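Home Folding and Wardrobe Helpers — Dolden Household Services

Location: Siddiqui Court and nearby buildings
Hours: part time, mornings or early afternoons, 11 hours a week to start
Reports to: Kamol Bunnag, household lead
Posted: Tuesday, June 8, 2021

Dolden sends helpers into private homes to sort, fold and put away clothes. We are taking on three new people for the Siddiqui Court round. Most of the homes are apartments where the bedroom is also the place the laundry gets done, so you will be folding on the bed, next to whatever else the household keeps there.

The job is mainly pants, shirts and bed linen. Jeans take up more of the day than anything else. They are heavy, they come off the line with cuffs turned up and waistbands bunched, and they have to be spread out flat before you can fold them properly.

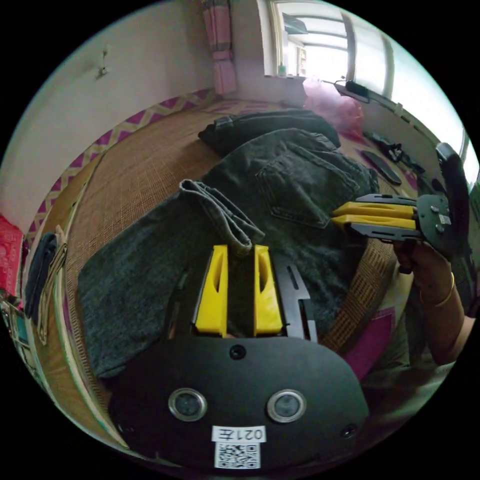

Jeans on a woven bed mat, cuff still turned up.

What you will do

Collect the clean clothes from the line or rack and bring them to the bed. Check with the client first that the bed may be used.

Spread each pair of pants lengthwise. Turn down cuffs, unless the client wears them up, and pull the pockets flat from the inside. Fold leg to leg with the back pockets on the outside, then in thirds from the hem.

Keep black and dark blue items in separate piles. They look alike in a dim room and clients notice when they end up on the wrong shelf.

Leave phones, remotes, chargers and cables where they are. If something has to be moved so you can work, tell the client and put it back.

Shake out and straighten the bed mat before you go. Many of our clients sleep on woven mats with a cloth or bound edge. Lift these with both hands and don't drag them — the edging comes loose.

Fill in the visit sheet. It is one page and asks what was folded, where it was put, and whether anything had a missing button or a broken zipper. 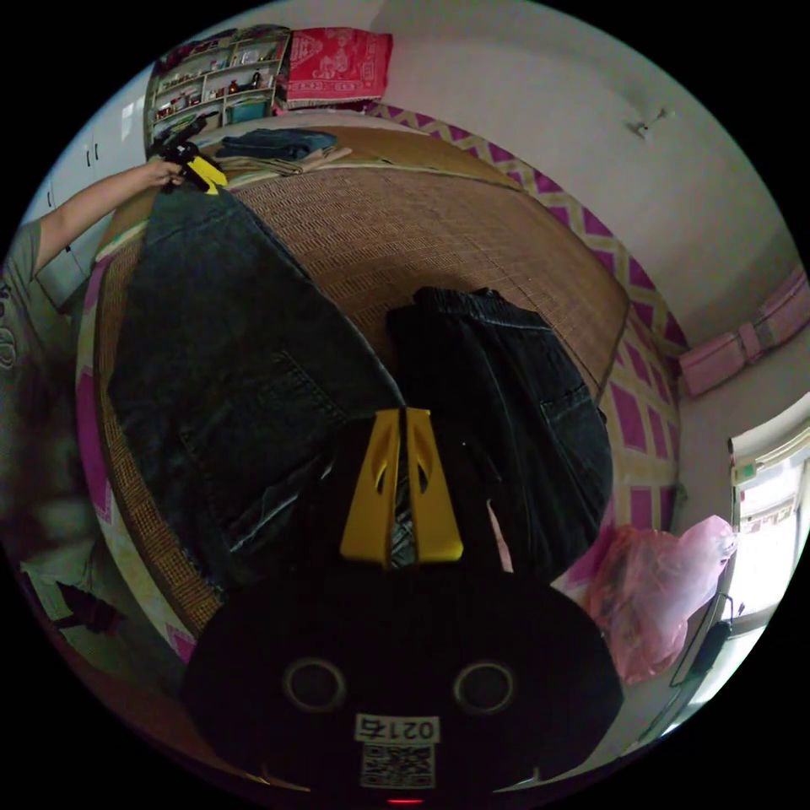 What we are looking for

You should be comfortable working in someone else's bedroom, often with the person there and helping. Some clients like to take one end of a sheet or a pair of jeans themselves. Others would like you to get on with it quietly. You will need to be able to tell which.

You must be able to stand and bend for up to 3 hours. The beds vary in height and some are low.

Laundry or hotel experience is useful but not required. We give two paid training mornings at the Jekano Street office, where you will fold with Kamol and then go out on a visit with a current helper.

No ironing, no washing and no mending. Clients who want those are passed to another team.

Pay and terms

Paid every two weeks, with travel time between homes included. The first contract runs to the end of October and can be renewed. Bring your own indoor shoes or slippers, as most homes on this round ask you to take your shoes off at the door. We supply aprons and storage bags.

How to apply

Write to Kamol Bunnag at Dolden Household Services, Box 1751, or hand in a letter at the Jekano Street office on any weekday morning. Please put reference 2999 at the top. Say which mornings you are free, how you would get to Siddiqui Court, and give the name of one person we can call about your work. A résumé is fine but a short letter is enough.

We will contact everyone who applies, and interviews will be held at the office.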